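Milagros Bravo keeps her hand tools in trays. Everything she reaches for in a working day at Domínguez, the repair shop she has run for 51 years, lives in a shallow molded tray, and she will tell you cheerfully -- and at some length -- that drawers are where good tools go to be forgotten.

I spent a Tuesday with her and her niece, Ivana Vergara, who came for a summer and stayed on. They start at 8, with coffee, and the first job is always the same: pull one tray onto the big table, give the pieces a wipe and put them back where they belong. The small ones go in the ribbed cells, and anything long lies along the side wall, handle toward you.

Milagros likes a pale tray on a dark table, with plenty of bare tabletop left around it, and I have to say I went home and cleared my own bench that same night!
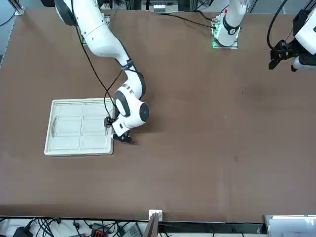 How deep should a tool tray be? Shallow enough that you can pinch a piece without tipping it up first, and Milagros won't buy one deeper than 2 inches.

Ivana would like labels someday. Her aunt is thinking it over.

Last updated: December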